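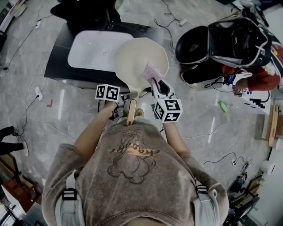
A reader in Plamcombe wrote to us that she would believe in home robots on the day one of them changed a duvet cover without help, and asked if that day was close. We don't think it is. Her letter was one of 63 on the same subject, so we have put the most common questions on one page.

Can machines do chores yet?
Published May 2, 2025, by the Werkside desk

What can a machine do at home today?
Vacuum a floor, mop a flat one, cut a lawn. These are jobs where the machine mostly has to drive over every part of a surface. Anything that involves picking things up and putting them away is still at the trial stage.

Why is picking things up so hard?
Household things come in too many shapes. A gripper that is good with mugs may crush a paper cup or drop a wet spoon. Soft and thin things are worse. A hand fan is a fair test, for instance – it has to be held by the handle and steadied at the broad part, and the two grips must agree with each other.

How do machines learn this sort of work?
One way is for a person to do the job first while holding the same kind of gripper the machine will use. The movements are recorded and the machine is trained on them. A simple job may need 300 goes before the results are worth looking at, and a new object can mean starting again.

Is a shop floor easier than a kitchen?
Usually. Parts arrive in the same place and the light doesn't change. The Cordeiro packing line in Plamcombe runs a Trulska arm that puts boxed goods into crates, and it got 93 out of 100 right in the trial we watched. The other seven were put right by hand. The same arm was not tried on bagged goods. 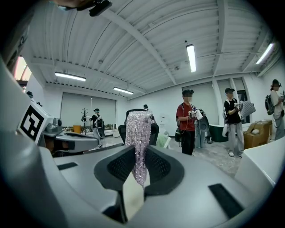
Will a robot be able to fold my washing soon?
Towels are possible now, slowly, if they are laid out flat to begin with. Shirts and fitted sheets are a different matter – the machine has to find the corners first, and a heap of clean washing hides them. The best towel folding we have timed took 20 minutes for a small basket.

Should I wait before buying a dishwasher or a dryer?
Don't wait. Any household robot we can think of would still need somewhere to put the plates.

Are they safe around children and pets?
Floor machines are, if you follow the maker's instructions. Arms strong enough to lift a full pan are normally kept behind a guard or slowed down near people, and we have not yet seen one we would leave running in a family kitchen.

When will you update this page?
In June, after our second visit to Cordeiro.

Related
Robot mowers on sloping lawns
What a packing line does at night
Grippers, suction cups and when each is used
Letters: the jobs you would hand over first

Contact Werkside | © 2025 Werkside | Back to top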